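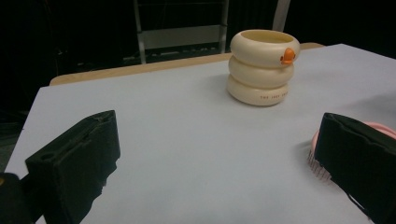

Cup and hairbrush on the white board, seen from the gripper.

Drorneo Hand Gripper, kit form
Part of the Satstead bench range
Sold singly or as a left and right pair

Overview

The Drorneo is a two-finger gripper that you hold and work by hand. It has its own camera, so you can record a job being done at the bench and use the recording later to train an arm. It comes as a kit of parts for building at home or in a shared workshop. No arm is needed to use it.

We designed it at Satstead for our own bench and started selling it when other workshops asked for the drawings. The current version has a stiffer finger block than the first one and a new cable clamp. The old clamp let the plug work loose if you moved the gripper about a lot.

The fingers are black, with straight sides and a blunt end. They are meant for household things of a size you would pick up with one hand: cups, brushes, tubs, small boxes. They are not suitable for coins, sheets of paper or anything thin that lies flat. For those you will want a different fingertip, and we do not make one at present.

What is in the box

Gripper body, two halves
Finger pair, black
Foam pads, one set fitted and one set spare
Trigger, spring and link
Camera holder (camera sold separately)
Triangular marker plate, white with dark dots
Cable, 3 m
Screws, 17, in two bags
Hex key
Printed build sheet

The pair has two of everything except the hex key and the sheet. The two bodies are not mirror images of each other, so it does not matter which you build first.

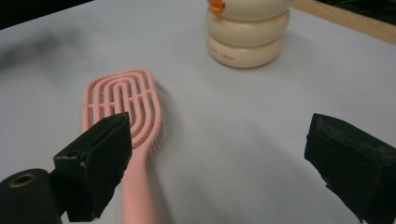

Reading time: 4 minutes

Foam pads

The inside face of each finger has a foam pad. Foam grips ribbed and open shapes better than hard plastic does, and a vented hairbrush is a good test of this, as there is very little flat surface to hold on to. Close the fingers slowly on something like that the first few times and see where the pads settle.

The foam will get scuffed and pick up fibres. This makes little difference to the grip until the surface starts to tear. To change a pad, lift one corner with a blunt knife, peel it away, clean off the old glue and press the new one down. Leave it overnight. Please do not use superglue, which soaks into the foam and sets hard.

Building it

Allow an evening for a single gripper. You need a small screwdriver and the hex key supplied. There is no soldering.

Start with the trigger and spring, before the body is closed. The spring is easy to fit the wrong way round: the long leg goes towards the fingers. Join the two halves with the short screws from the first bag. Fit the fingers next and check that they open and shut without rubbing. If they rub, loosen the body screws half a turn and try again. Most rubbing comes from screws done up too tight.

The marker plate goes on last, on top of the body. Keep the dotted face clean. Marker pen, tape and glue on the plate will all upset the tracking. If a plate gets scratched we sell it as a spare.

Run the cable back past your wrist and off the side of the bench, so that it does not drag across the work. With a pair, take the left cable off to the left and the right cable off to the right.

Bench and board

Any steady table will do. We use a white board laid on top of the bench, as most objects show up well against it and the camera has no trouble with the shadows. The Hollis board is our own and is sold separately. A white table or a painted sheet of board does the same job. Glossy finishes reflect the lights and are best avoided.

If you share the workshop, a board you can lift off is handy at the end of the session.

Details

Pad thickness: 12 mm
Supply: 5 V, through the cable
Cable length: 3 m
Colour: black body and fingers, white plate
Hand: either

Software

Recordings are made with Taklow, which is free to download and runs on an ordinary desktop or laptop. Choose Drorneo from the device list and run the set-up step before the first recording. It asks you to open and close each gripper fully and then hold it still. Run it again whenever you change the pads or take the plate off.

Older versions of Taklow list the pair as two unknown devices. Updating it fixes this.
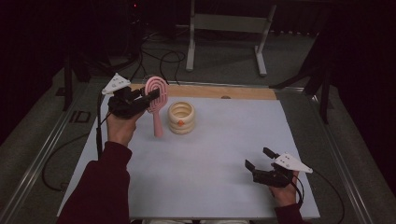
A pair in use on the board. The left gripper is holding the brush and the right one is open.

Working with two

Most people take a while to get used to a second gripper. Start with one object and one hand, and leave the other gripper open and out of the way. Passing something from left to right is harder than it looks, so practise it before you record.

Keep your hands behind the plates as far as you can. A sleeve that falls across the dots will cause a gap in the tracking. Push loose cuffs up or tape them back.

Spares

Foam pads, finger pairs, marker plates, cables and springs can all be ordered singly. Body halves are sold as a set, as they are matched when they are made. Finger pairs for the first version do not fit the current body.

Returns

Unbuilt kits can be sent back in their box. Built ones cannot, but we will replace any part that arrives damaged or does not fit. Send us a photograph of the part and the number on the bag it came in.

Related items

Hollis board, white
Drorneo camera
Drorneo spare pad set
Satstead bench clamp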